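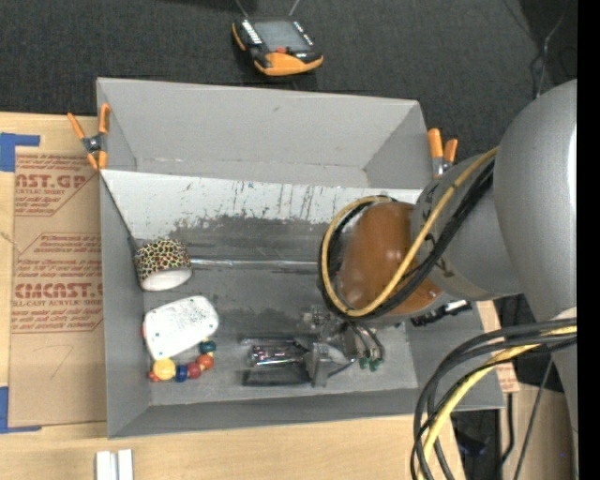

Budgeting for a Bin-Picking Cell: Questions for an Equipment Planner

Skandberg runs a small order-packing operation and has been planning for robot picking since last June. Its equipment planner agreed to talk through the purchase on condition that the conversation stay with budget lines and lead times. The planner asked to be identified by role only.

The first draft of the budget had one line for the arm and one for "accessories." That did not survive review. "The arm is the part with a list price," the planner said. "You can get a quote in an afternoon. The gripper, the cabling, the bin and the table it all stands on took us the rest of the spring."

The current plan divides each cell into 68 purchase lines. Five of them cover the arm and its controller. Most of the remainder are below $1000 each and can be bought without a second signature, which speeds up ordering and makes the total hard to watch. "We set a rule that anything bolted, clamped or plugged into the cell gets charged to the cell. Before that, half of it was going to shop supplies."

Clamps are an example. The planner specifies spring clamps for holding a bin during trials and fixed brackets only once the bin position has been settled. Sheet acrylic is handled the same way, ordered in full sheets and cut on site. "If you pay for machined fixtures in the first month, you pay for them again in the third."

Two integrators were asked to bid, Kelent and Campos. Both priced the arm within a few percent of each other. The difference was in the gripper. Kelent offered a single tool with replaceable fingers, and Campos offered two complete tools with a changer. Skandberg took the Kelent bid and added 63 spare finger sets to the order, a quantity taken from the wear rate in its own trials.

"Fingers are a consumable," the planner said. "They should be in the operating budget with the tape and the labels. Finance wanted them under capital, and we went back and forth on that for a while."

Cable management was the line most often underestimated. Power, signal and air all have to follow the wrist through its full travel, and the first set of lengths was short. The planner now adds a service loop at each joint and budgets for one full replacement of the external cables per year.

Bins were cheaper but took longer to choose. Mixed small goods include cylinders, rounded boxes and strings of beads, and each behaves differently against a sloped wall. The trial bins come from Stulletti. Surface wear is logged, and the planner treats a scuffed wall as normal. "We replace a bin when the shape changes. Scratches stay."

Asked what a first-time buyer should fix before requesting quotes, the planner named the item list. Skandberg's runs to 341 products, each with dimensions, weight and a note on whether the surface is rigid. Bidders received the whole list. Campos returned it with comments on individual items, and those comments were later used in the acceptance test.

The second cell is in next year's plan, with the same arm and a larger allowance for cables.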